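Snack drawer day!! I have wanted one of these since we moved in and the little grey cabinet is finally getting the job - bottom drawer, all mine.

Rules so far: packets go in the drawer, fruit stays up top where I'll see it and eat it. An apple at eye level gets eaten, an apple in a crisper goes to live with the celery. 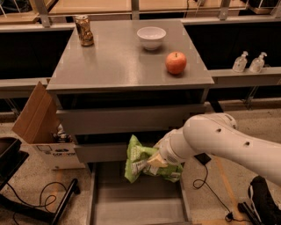 Also keeping one bowl up there for tipping chips into, so I stop eating straight from the bag. Big talk from me, I know.

Measured up for dividers from Tivedow, the pack of 5. Might colour code them. Sweet on the left, salty on the right, muesli bars down the middle!

Next up is the drawer above it. Tea. So much tea.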